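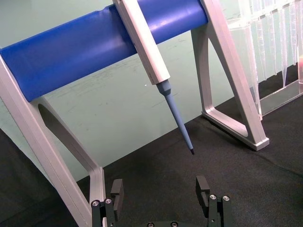 The teaching laboratory of the Nisar Center in Alvarado has opened again for small groups, after a repair of the floor and the water pipes that took most of March. The work was planned for the summer, but a leak under one of the sinks made it necessary to start earlier. The benches are back in their places, and the equipment that was kept in boxes during the repair is being put out again. Among the first things to return were the pipette stands, of the kind with silver aluminum legs on both sides and a round blue bar between them, where the pipette hangs with its tip pointing down and does not touch the surface below it. The center now asks all groups to use such a stand each time a pipette is put away, also for short breaks.

This rule is new. Before the repair, many pipettes were left lying on the benches or were kept in drawers together with pens, labels and gloves. When the drawers were emptied for the workers, the staff found 17 pipettes that were not on any list. Three of them could not be repaired. The others were cleaned, checked with water on a balance and given a number, and they will go back to the groups during the next weeks.

According to the center, the checks showed that most of the pipettes were still giving the correct volume. A few were giving too little, mostly because of old seals. The seals were changed in the building, without sending the pipettes away, and this saved both time and money. A repair by an outside company is usually more expensive, and the laboratory would have waited several weeks for each box to come back.

The money for the stands and the spare parts came from the Zusach Fund, a local fund that supports science lessons for adults and older pupils. The fund gave 800 dollars. The center had asked for a larger sum, which would also have paid for a new balance, but the fund decided to pay first for the things that are used every day. The balance can be requested again in the next round.

The laboratory is used mainly for evening courses in water testing and basic biology. In a normal year, 200 people attend at least one of these courses. Many of them have never worked with a pipette before, and the first lesson is always given to it: how to press the button to the first stop, how to let it come back slowly, how to change the tip without touching it with the fingers. From now on the first lesson will also include how to hang the pipette on the bar and how to take it off again. Participants should remove the used tip before they hang the pipette, unless the teacher tells them that the same tip will be needed again in the same exercise.

The center explains that the position is important. If a pipette with liquid in its tip is laid down on its side, the liquid can run back into the body and damage the parts inside. It can also carry something from one sample to the next. Hanging it with the tip down avoids most of these problems, and it also keeps the bench clear for tubes and racks. The teachers have asked for this change for a long time - a first request is already found in the course notes of the previous spring.

Some other things in the room have changed as well. The floor covering near the sinks was replaced, and the old shelves above the windows were taken down. The cupboard for chemicals was moved closer to the door. The store of tips and tubes, which was in the corridor, is now inside the laboratory, and the groups must write on the sheet what they take. Coats and bags stay outside, as before.

The groups are smaller than they were in the winter, and the places must be reserved in advance. A group that wants to come at another time than its usual one should speak with the office first, because the hours of cleaning have also been changed. The water testing course will continue with samples from the Dukerel, the stream that runs behind the building. The samples taken before the repair were kept in the cold room and can still be used for practice, but they will not be part of the yearly results.

People who borrowed a pipette or a tip box from the laboratory before the repair are asked to bring it back to the office on the ground floor, also if it is broken. No fee will be asked for late return. The list of courses for the autumn is not ready yet. It will be placed at the entrance and sent to all persons who are registered with the center.

Nisar Center, Alvarado, 21/04/2020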